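The case against the full load

23/03/2024

I have been washing clothes for most of my adult life and until February I would have told you I knew how to do it. 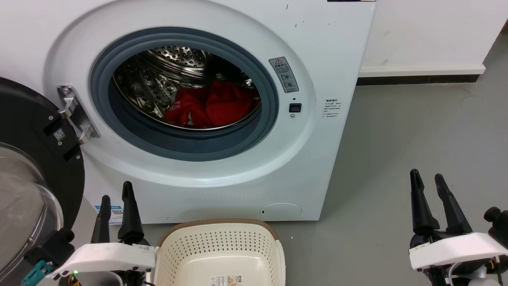
Chiamaka Bako reckons I still don't. Her view, delivered over the phone while I was trying to talk about something else, is that a front loader wants to be full, that clothes clean each other by rubbing, and that anyone who runs a cycle with one red thing in it deserves their water bill. She has held this view for as long as I've known her and I have never seen her produce any evidence for it.

To be fair to her, I haven't got much evidence either. But I've started keeping a bit of a record, in the back of the notebook where I used to write down petrol prices, and I'm less convinced by the full load than I was.

It started with the reds. I own more red clothing than is sensible and for years I washed it with everything else, on the grounds that modern dyes don't run. Gianni Ferri told me that modern dyes don't run. A pillowcase came out the colour of a prawn in February, and when I raised it with him he said it must have been an old dye. I'd bought the shirt at Christmas.

So now the reds go in by themselves, on cold, and I've been told by several people that this is wasteful. Is it? The manual says the machine weighs the load and adjusts the water to suit. I don't entirely believe the manual. It also says the quick cycle takes 21 minutes, and I've stood there with the kitchen timer and it doesn't. It sits on the last two minutes for so long that I've gone off and made toast. If they can't be straight about that, I'm not going to take the weighing business on faith.

What I can say is that the small loads come out smelling of nothing, which is how I like clothes to smell, and the big ones used to come out smelling faintly of dog. I don't have a dog.

Then there's detergent. I tried Cirkilura after reading a long and excited piece about it on somebody's website, and I paid more for the bottle than I've paid for some shoes. The label promises "colour memory". I've no idea what that is supposed to mean. Does the shirt remember, or does the detergent? I did 12 washes with it and then 12 with Barros, the cheap powder in the cardboard box, and laid a tea towel from each lot out on the back step in full sun. I couldn't tell them apart. Jummai Nnaji came by and I made her look as well, and she picked the Barros one as the brighter, but she also said she was only guessing so I'd let her come inside. The rest of the Cirkilura is in the cupboard if anybody wants it.

Fabric softener I gave up years ago and I'm not going back, whatever the ads say. Towels are supposed to be a bit rough. They're drying you.

The rubber seal is another thing. Everyone has a method. Vinegar, bicarb, bleach, special tablets at a special price, a hot cycle on the first of the month with nothing in it. Frans Willems swears by vinegar, but I've also read that vinegar is hard on rubber, and I've read that it isn't, both times from people who sounded very sure of themselves. I wipe the fold out with an old face cloth when I think of it and leave the door open between loads. You get hair, grit, once a bra wire, and more five-cent pieces than I knew I had. No tablet was ever going to fix a bra wire.

While you're down there, check the filter. I went nearly 2 years without looking in mine, which I'm not proud of, and what came out of it doesn't need describing. Put a baking tray under it first and have a towel handy. There's always more water than you'd expect.

I'm not claiming any of this saves money. I worked it out once on the back of an envelope, small loads against large, and got a yearly difference of 1273 dollars, which can't possibly be right, and I've since lost the envelope. I'd guess I pay a bit more than Chiamaka does. I also own fewer pink pillowcases.

The one habit I've picked up that I'd recommend without much argument is giving the drum a spin by hand and having a proper look before the next load goes in. Socks stick up the top where you can't see them from standing height. I found one that had been through with the whites, the darks and a bath mat, and it was still inside out.

Next I want to have a go at the wool cycle, which everybody tells me is gentle and safe and exactly like hand washing. I've got one jumper I don't care about, so that's going in first, and the others are staying in the drawer until I've seen what comes out.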